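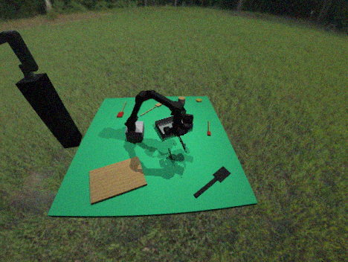
To: Meremia Grounds and Open Space mailing list
Subject: Re: Summer mowing schedule and the long grass area

Dear subscribers,

The Grounds Office thanks those who wrote in response to the draft schedule. Several messages raised the same points, and we are replying to the list as a whole. The message quoted below is reproduced with the consent of its sender, a resident of the Vakulenko Road side.

> I have read the draft and have two concerns. The first is that the
> long grass area has grown again this year and now seems to reach the
> path behind the Tanito parking lot. My children use that path to get
> to school and by June the grass is over their knees. We check for
> ticks every evening as it is.
>
> The second is the noise. Last summer the mowers started before 7 on
> at least two mornings. The notice on the gate said 8.
>
> I am not against the long grass. The west end looked very good last
> year. I would only like to know who decides where it stops.

On the first point, the long grass area covers 1,160 square yards under the draft, the same figure as last year. The boundary has moved, however. A strip on the north side was returned to regular mowing at the request of the sports clubs, and an equal area was added on the south side, toward the Tanito lot. The draft map did not show this clearly and will be replaced.

The path will be kept open. A margin of 3 feet on each side will be cut every 2 weeks from April until the end of September, and more often if growth requires it. Residents who find the margin overgrown between cuts are asked to write to the Grounds Office and state which end of the path is affected.

The boundary is set by the Grounds Office each winter after written comments have been received. Comments on next year's boundary may be sent at any time and will be held on file until then.

On the second point, the contract with Vatix allows powered equipment from 8 a.m. on weekdays and does not allow it on weekends. The office has reminded the contractor of these hours in writing. Hand raking and litter collection may begin earlier. Complaints about early starts should include the time and the nearest gate.

Two other questions were received:

Cut grass. Clippings from the short grass will be left in place. Hay from the long grass area will be cut once, in late summer, left for several days so that seed can drop, and then removed. It is not available for collection by residents, as it may contain litter.

Dogs. The existing leash rule applies in the long grass area from April through July, when birds may be nesting on the ground. The rule for the rest of the grounds is unchanged.

The corrected map will be sent to this list by Friday and posted at the main gate. Replies to this message go to all subscribers. Please write to the office directly if your comment concerns a single property.

Grounds Office
Meremia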